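How to clean a woven plastic basket (without wrecking the loops)

Posted Oct 17, 2023

I have a bit of a thing for plastic woven baskets. The old sort, with the looped edges, that your gran kept bread rolls or hairgrips in. They turn up at car boot sales for pennies and they're nearly always filthy, because dust gets into every gap and then kitchen grease glues it down. I've cleaned loads of them now and ruined two, so what follows is the way I do it these days.

What you'll need

A washing-up bowl big enough to get the whole basket under
Washing-up liquid (I use the lemon Inen one, any will do)
Bicarbonate of soda
A soft old toothbrush and a small dry paintbrush
Cotton buds
A couple of old towels

Step 1: Dust it first

Don't go straight in with water! Dry dust comes off easily and wet dust turns to paste. Take the basket outside, tip it upside down and give it a good going over with the paintbrush, following the direction of the strands. I do the inside, then the outside, then the inside again.

Step 2: Soak it

Fill the bowl with lukewarm water, a squirt of washing-up liquid and a tablespoon of bicarb. Lukewarm, please. The first one I ruined was a lovely green Branska bread basket that I dunked in water straight from the kettle, and it came out shaped like a hat. Twenty minutes is plenty for most, or an hour if it has lived near a cooker.

Step 3: Brush along the strands

Always go with the weave, never across it. Thin flat strands can snag and once one has popped out it's a pain to get back in. Curved rows are the easy part, you just follow them round. Any band where short ribs cross the strands needs more patience, as every little rectangle has corners for muck to sit in. I go over those with a damp cotton bud.

A yellow one with an amber band has all the awkward bits in one go – the ribs, the thick rim and the loopy border.
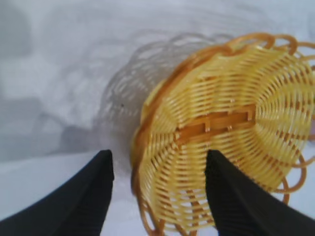 Step 4: Do the loops by hand

Put the toothbrush down for this bit. Pinch each loop between finger and thumb with a soapy cloth and slide along it, supporting the bottom with your other hand. If any have gone flat, hold them in warm water for a minute, curl them round a pencil and let them cool there.

Step 5: Rinse and dry

Rinse under the cold tap until the water runs clear, shake it well and stand it upside down on a towel. Keep it off the radiator (that was the second one, in January). Strands that overlap hold water for ages, so I leave mine overnight and swap the towel before bed.

If it still smells a bit musty, pop it in a bag with a few spoonfuls of dry bicarb for a couple of days, then brush it out.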